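Working Rules for Shared Robot Benches
Handout 8, Introduction to Automation Practice, Nenidham campus
Revised 18/08/2022

Some of you have seen an older version of this handout. Please throw it out. I rewrote most of it after the April block, when I read through a pile of your bench logs and noticed that half the trouble in them had very little to do with code. It was table stuff. Arms parked in odd places, objects put back any old way, two people each thinking the other one had the stop button. So this week we leave the software alone and talk about housekeeping, which I happen to love (I know, I know).

One thing before we start. These are house rules. They sit on top of the safety standards we went through in the first unit, and if the two ever disagree, the standard wins and you come and tell me so I can fix the handout.

1. Write the task down before you touch anything

A task sheet is one page. It says what the objects are, where they may start, where they should end up, and what counts as done. If you can't fit it on one page, the task is probably two tasks.

We'll use a sorting task all the way through, with crayons and baskets, and you'll find the full sheet in the Bristholm folder. It's cheap, it's easy to reset, and it's surprisingly good at showing you where your wording is sloppy.

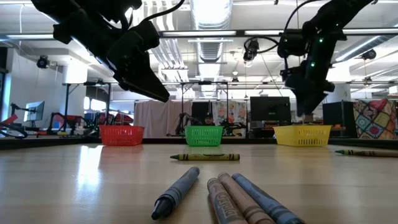
Start conditions are where most task sheets go wrong. People write "objects on table" and leave it there, and then one operator lines everything up like a box of new pencils and the next one scatters them, and the two sets of runs can't be compared. Say which positions are allowed, which directions are allowed, and whether objects may touch or sit close together. With six crayons on the table, three of them side by side with their flat ends facing away and another lying crosswise farther back, you've already got several different grasping problems, and your sheet should say if that's on purpose. Say how near the table edge an object may lie, too. My own rule is a hand's width, but pick one and stick to it.

Color is the other trap. "Put the green one in the green basket" sounds perfectly clear until you have a crayon with an olive wrapper and a dark green tip. Is that green? Decide before the first run, write it down, and if there's no sensible answer, use names or numbers on the sheet and forget about color. I have marked a lot of reports where the success rate depended on who was judging.

2. Know where the arms rest

Every two-arm setup needs a named rest pose, and every run starts and ends in it. I don't mind much what the pose is as long as it meets these points:

The grippers are clear of the tabletop and clear of each other.
Nothing hangs over the spot where a person has to reach to reset the objects.
The cables have slack and can't catch on a joint when the arm moves off.
You can tell from where you stand that both arms are in it.

That third one gets skipped all the time! A loop of cable looks harmless when the arm is still. Move each joint slowly through its range once, with somebody watching only the cable, before you run anything at full speed.

3. Hands out, then power

The order for a reset is always the same. Pause the arms, say "paused" out loud, wait for your partner to say it back, then reach in. When you're finished, hands out, step back, say "clear," wait for the answer, and only then start up again. It feels silly for the first ten minutes and then you stop noticing.

A lit indicator on an arm is information, and you should know what every light on your model means. Look it up in the manual for your own arm. Don't guess from the color. I've worked with machines where green meant "power is on" and said nothing at all about whether the thing was about to move.

And the stop button belongs to one named person per run. Put the name on the log sheet.

4. Log the dull runs too

When we did the Ó Dálaigh exercise we ended up with 3403 logged attempts, and 137 of them had to be thrown away for lack of a proper end state. That hurt. In 62 of those the only note was "ok." Okay how? Everything in a basket? Nothing on the floor? The operator got hungry?

So for each attempt, write the start layout, the end layout, who ran it, and whether anyone touched an object during the run. If someone did, it's an assisted run, and it stays in the log as an assisted run – don't quietly delete it.

An attempt that ends with an object still on the table needs a line of its own. Which object, which way it points, and whether the arm tried for it or never went near. A single leftover crayon lying at an angle to the table edge tells you quite a bit if you write down the angle, and next to nothing if all you put is "1 left." 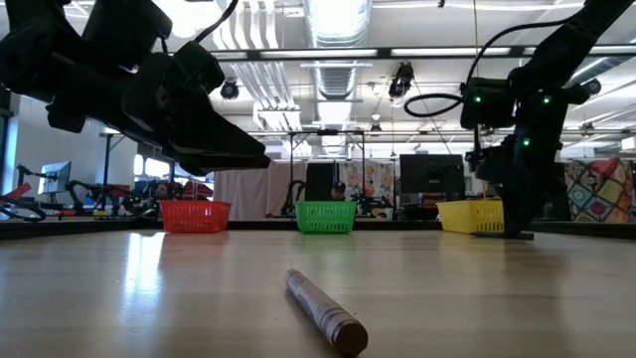 5. Neighbors and background

Most of you will work in a room with other benches going. Agree with the next bench on reach limits, and mark them on the floor or the table if you can. Don't step behind someone else's setup in the middle of a run without asking. If your system uses cameras, remember that people, screens and curtains in the background are part of what it sees, and so is glare. A shiny tabletop under bright ceiling lights can throw a long white streak right through your work area, so check your camera view with the lights the way they'll be during the run, and make a note if anyone changes them.

6. For next time

Bring one finished task sheet per pair, for any sorting task you like, using the Prirkovville template. Swap it with another pair and set up their start layout from the sheet alone, with no talking. Then let them look at it. Write down every place where you had to guess, and hand in both the sheet and the list of guesses. I grade the list, so don't be polite!

Reading: sections 2 and 3 of the course pack, plus the chapter on reset procedures if you missed it in April.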